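Getting to Know Your Front Loader (and Keeping It Sweet)
by Edith Alvarado

I had a top loader for the better part of my grown-up life, so when the front loader came to live in our laundry room I treated it like a houseguest I didn't quite trust. I washed everything on the same program for months! If that sounds like you, pour yourself a cup of coffee and let me share what I've picked up since, some of it from the booklet and most of it from making a mess.

Start with the soap, which is where I went wrong first. Front loaders use much less water than the old machines did, and they want far less detergent than your hand is used to pouring. I use 2 tablespaces' worth of liquid on a full load (tablespoons, I mean, the kind in your baking drawer) and I buy the kind marked HE. If your towels come out stiff, or your dark shirts have a chalky look along the seams, run them through once more with no soap at all and see how much suds shows up.

Next, the program knob. Most of us find one setting and marry it. Take a Thursday evening when you're not in a hurry and read every label around the dial with the booklet in your lap, and put your glasses on, the print is tiny. I found a 30-minute quick wash that I now use for gym clothes and kitchen towels, and I'd been walking right past it. The long cotton program is still my choice for sheets. Delicates go in a zippered mesh bag, bras hooked shut, please.

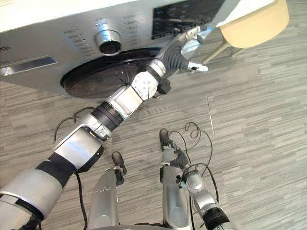

The program knob sits right above the door, with the labels in columns on either side.

Now for the smell, which is what people write to me about most. That musty, old-gym-bag odor usually lives in the rubber gasket just inside the door. Pull back the fold with your fingers and wipe all the way around with an old washcloth, getting down into the bottom where the lint and hairpins gather. I do mine after the last load of the day. Then I leave the door ajar overnight, but if you have little ones or a curious cat, keep the laundry room shut while you do.

Once a month I run the hottest cycle with the drum empty, using the tub-clean setting if there is one. The detergent drawer comes out too, and gets a soak in warm water and a scrub with a retired toothbrush.

For the outside, a damp microfiber cloth is plenty. On a silver front, wipe in one direction and dry it right away or you'll have streaks. Spray your cleaner on the cloth and keep it off the display. Fingerprints on a glossy dark door come off with a little warm water and one drop of dish soap.

And do check the pockets. Last September I washed a whole pack of tissues with my navy sweaters, and I was still picking off fuzz at Thanksgiving.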